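Overgaard opens its new shop in Proltcombe

2023-10-01

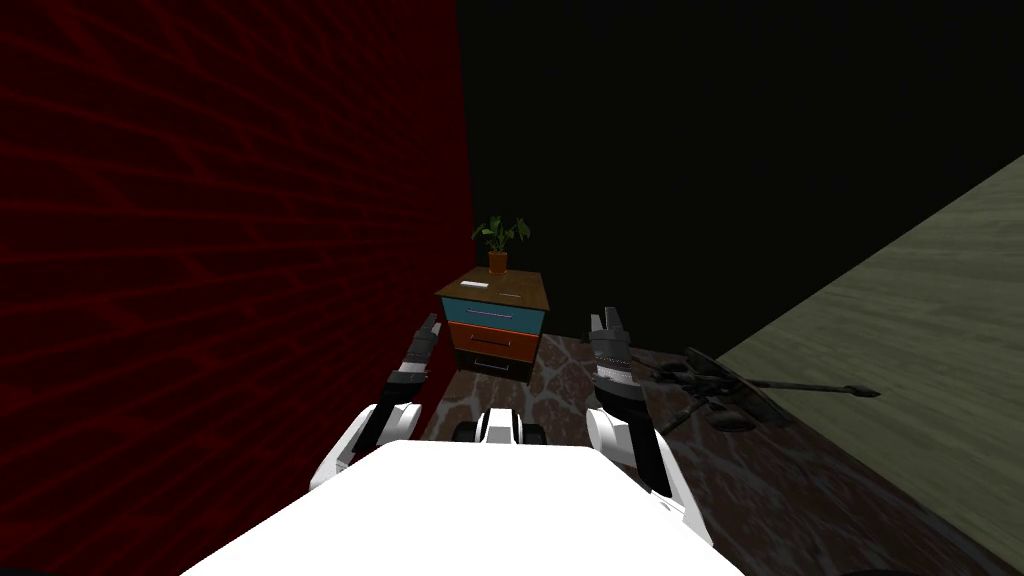
1 min read

I'm Eyvindur Juhl, and I'm so pleased to tell you that Overgaard, my little bakery, is opening a second shop in Proltcombe! We signed the lease in March, and it has been a long old summer of plaster dust and phone calls since then.

You'll find us at 18 Jallton Road, next to the chemist. We open at seven every morning except Monday, with rye loaves, cardamom buns and the seeded rolls people keep asking me about (yes, the big ones too). There are 20 seats inside and a bench out front if the weather behaves.

I've taken on six new bakers, all of them local, and our flour will still come from Niren, the mill we've used from the very start -- I wouldn't know how to bake with anything else.

The old shop is staying put, same hours, same queue.

If you write about food, or just fancy a bun and a chat, ring me on extension 311 at the bakery. Mornings are hopeless, so try after two.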